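Drollus hand-guiding kit for two-arm benches, reviewed after one month
By Said El Khatib

I bought the Drollus kit in March to record packing tasks on our two-arm bench. It comes with a pair of handheld controllers, a foot pedal and the Ezzat recording software. You move the controllers, the arms copy you, and the pedal starts and stops each take. The bag task was our main test.
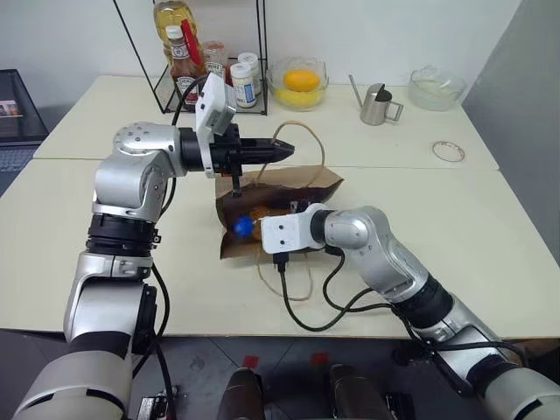
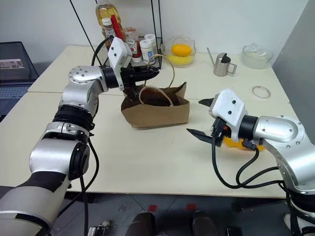 Control feel
The arms follow closely at slow speed. Paper bags were harder than I expected. With no force feedback in the controllers, you judge the grip by eye, and thin paper creases before you notice. Turning a wrist past its limit makes the arm stop without a warning tone.

Recording
We kept 1,127 takes out of 2,000. Most of the rejects were my own mistakes in the first week. A new operator needed 50 practice takes before the results were usable. Ezzat trims the start and end of each take well, but deleting a bad one takes four clicks.

Setup
Calibration took 65 minutes the first time. The manual skips the step where you match left and right controllers, so check that before you power the arms. Tie down your cables too.

Compared with the Plallmont set
The Plallmont controllers are lighter and have a better trigger. Drollus loses tracking less often, and I would buy it again for bench work. Stakstead sells spare pedals.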